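**机まわりのこと、取り急ぎ**

先週の続き。編集部の引っ越し、机はだいたい決まりました。明るい木目のやつ。前の机より奥行きがあって、校正紙を広げても端から落ちない。これだけでかなりうれしい。

で、問題は配線。5月の模様替えのときに「あとでやる」と書いたまま、結局やってない。読者のGareth Rowbothamさんから「配線の穴は使っていますか」とメールをいただいて、ぎくっとしました。使ってません。すみません。

天板の奥のほうに楕円の配線穴がひとつあるんです。ふちの内側が茶色の、よくあるあれ。ここにケーブルを通せば済む話なのに、机の右うしろに黒いケーブルがだらっと垂れたまま。床のほうもごちゃごちゃ。机の上だけ見れば片付いた気になるので、いつも下が後回しになる。
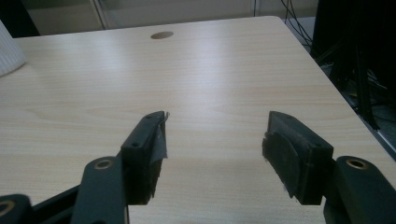

それで今週やること、メモがわりに。

- 電源タップを床から上げる。天板の裏に付けるか、脚に縛るかはまだ迷い中
- ケーブルは全部いったん抜く。抜く前にに名札を付ける(前回これを忘れて半日つぶした)
- 配線穴に通すのは画面と充電の線だけ。太いのは裏から回す
- 余った長さは束ねて、きつく縛らない

結束はMelleroの布テープを使う予定。4本入りを3袋買ってあるので足りるはず。足りなければ紐で。見た目は気にしない。

あと高さの件。椅子をJurčoに替えたら、ひじ掛けが天板の下に入らなくなりました。測ってから買えという話で、以前この欄で偉そうに「まず採寸」と書いたのは私です。脚の調整ねじを回せば上がるかも。週末にためします。

天板のつや、聞かれたので。窓や照明の光が白く映ります。紙を読むぶんには平気、でも長く画面を見ているとちょっと気になる。濃い色のデスクマットを敷くか検討中。ただ木目が隠れるのがもったいなくて、まだ買えてません。おすすめあれば教えてください。薄手で、端が丸まらないもの希望。

手入れは固く絞った布で拭くだけ。洗剤はなし。輪じみが怖いのでコップは必ず敷物の上に。これはRurnodgateにいた頃からの癖。

お知らせもひとつ。Grarkgateの交換棚、今月は11日で締め切りました。前の机はもう引き取り先が決まってます。問い合わせくださった方、ありがとうございました。引き出しの鍵だけ見つからず、探し中です。

次号は配線の続き。終わっていればの話しですが。マットの情報は返信でどうぞ。

2019年11月17日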